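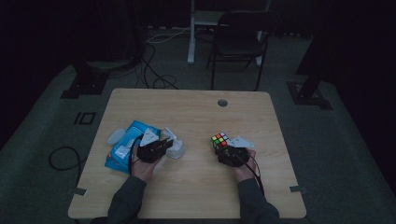

How often do the gripper fingers need changing on a handheld pair? Go by wear and not by the calendar, though on the Allix pair a set of finger pads usually gets me through 50 hours of use.

Allix handheld grippers

The Allix is a pair of handheld grippers, one for each hand, used at a table to record how a person picks things up and puts them down. I've looked after a pair for long enough to have opinions, so this article leans towards upkeep and goes light on theory (there's plenty of that elsewhere!).

Background

The design began at a small workshop called Procházka, which made fingers and linkages before it made anything you could hold. The Allix name came in with the second version, when the housing got its present shape. Mine is from that batch, number 217, and the only part I've had to send away is the left trigger spring.

Setting up the table

You want a table that doesn't wobble and a chair at a height where your forearms can come in level. I work with plain objects: a toy cube, a soft packet, a few light plastic bits. The soft packet is the one that shows up a lazy finger, as a crinkly wrapper slides out of a worn pad long before a hard cube does. Dark sleeves are fine, loose cuffs are not, and I push mine up if they start catching on the trigger.

Cables

Cables cause most of the trouble. The pair in the picture is tethered, a black gripper in each hand with thin black cables coming off them, and whoever sits down at a table like that ought to give the leads a bit of slack at the wrist first. Too tight and the plug takes the strain every time you reach for something; too long and you'll be dragging a loop through your objects all Monday. Tape is your friend at table edges. I replace mine when the corners lift.

Cleaning and finger pads

Wipe the pads with a barely damp cloth and let them dry in the open position. Don't use anything oily. To change a pad, unplug first, then back out the two small screws at the base of the finger, slide the old pad forwards and press the new one in until it clicks. The screws are tiny and love carpet, so do this over a tray.

Letell sells a harder pad that fits the same slot. I've tried it and went back to the soft ones, which grip thin plastic far better, but if you only handle boxes you may well like it.

Calibration

Calibration is done with the fingers fully shut and then fully open. The reading at full open on my right gripper should be 2516, and if it drifts by more than 55 I do the whole thing again. Do both hands in one go, even if only one has drifted, or you'll forget which was done when (I have, twice).

Common faults

A finger that closes late is nearly always grit in the hinge. A reading that jumps about is a plug that isn't home. If both fingers feel heavy, look at the grease, which goes stiff in a cold room by November.

Storage

I keep the pair in a padded Prevent case with the fingers open and the leads coiled loosely beside them. Never wrap a lead round the handle.

See also: gripper linkages, strain relief, finger pad materials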